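Review: the Cisteder hand-held gripper kit, after one season in a student club
Posted 2020-06-25 by Faisal Pirzada

I help run the robotics club in Warkville, and last November we bought our first Cisteder kit. I've wanted to write it up ever since, and now that the season is over I finally can!

The short version is that the kids love it. You get two grippers you hold in your hands, a charging dock, a box of spare pads and a printed workbook with 23 exercises. You do a chore with the grippers in place of your fingers, the software saves the run, and later you train a small arm on what you did. We already had a Karppinen arm from the year before, and it paired with the kit on the first evening, which made me very happy.

Setup took us 20 minutes, most of it spent hunting for a power strip. The grips suit smaller hands better than I expected, and even our sixth graders could squeeze them for a full session without complaining (much). The workbook starts with blocks and cups, then moves to cloth in chapter 6, and that's where the club really woke up. Cloth is hard! It slides, it bunches, it folds over on itself, and the students got into wonderful arguments about where to grab first.

By spring they had dropped the washcloths from the workbook and were bringing in laundry plans of their own. The team that signed up for the Celuvley folding challenge chose sweaters, long sleeves and all, and logged 432 runs before the entry deadline. I would not have guessed that middle schoolers would fold that much of anything.

A few gripes. The charging dock feels flimsy, and one of ours needed a bit of tape by the end. The software names every run with a long string of digits, so plan on keeping a notebook. And the workbook skips right from squares to shirts - a chapter on sleeves would be a big help.

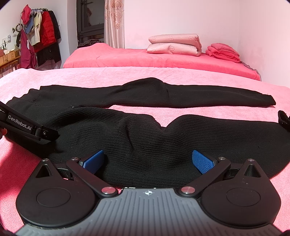
Can a club use the kit without buying an arm?
You can get a good season out of the grippers alone, with students recording runs, comparing them and sorting the clean ones from the messy ones, though the training chapters at the end do call for an arm.

I'd buy it again, and we're putting in for a second kit so two teams can work at once. If your club is nearby and wants to try ours first, send me a note through the club page.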